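Open day at Clavard today, and I was lucky to get a place in the 2 pm group. I will write my small notes here. 1/8

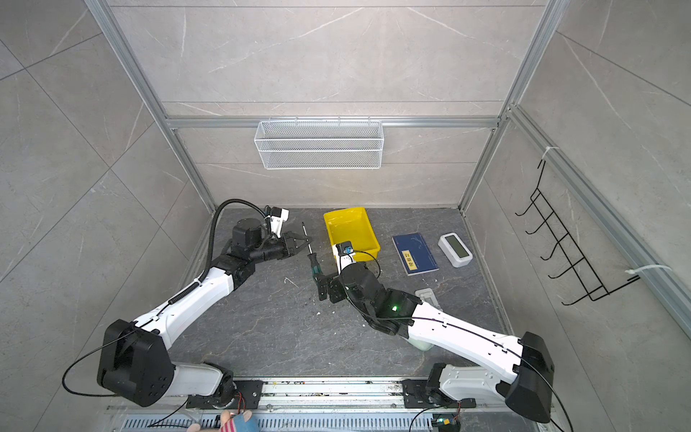
Two arms, one screwdriver. Clavard open day, July.

2/8 The building is in the old Sastano yard, 190 steps from the tram stop (I counted on the way back, my phone was dead). 29 people signed up, they told us, and nearly all came.

3/8 Our guide was Verna Whitfield. She speaks slowly and clearly, and I thank her for this. She let us stand close to the cell and ask everything, also the simple questions.

4/8 The screwdriver has a green and black handle. For me it is a thing I pick up without thinking. For the arms it is a task with many small decisions – where to hold, from which side, which arm goes first.

5/8 I asked why each gripper has its own camera near it. Verna said a view from far away is not enough when the fingers cover the object. I had not thought about this before.

6/8 Both arms stand on one rail. Lyle Brannigan, who takes care of the hardware, told me that the cables gave him more trouble than the motors. He has replaced 32 of them since he started.

7/8 A boy next to me wanted to know if the arms can open a yogurt. Lyle said not yet. Then he wrote it down in his notebook – I liked that very much.

8/8 Next visit is in Molham, at the Lei workshop. They take small groups only, so please write to them early. If somebody from here is going, tell me and we can share the ride.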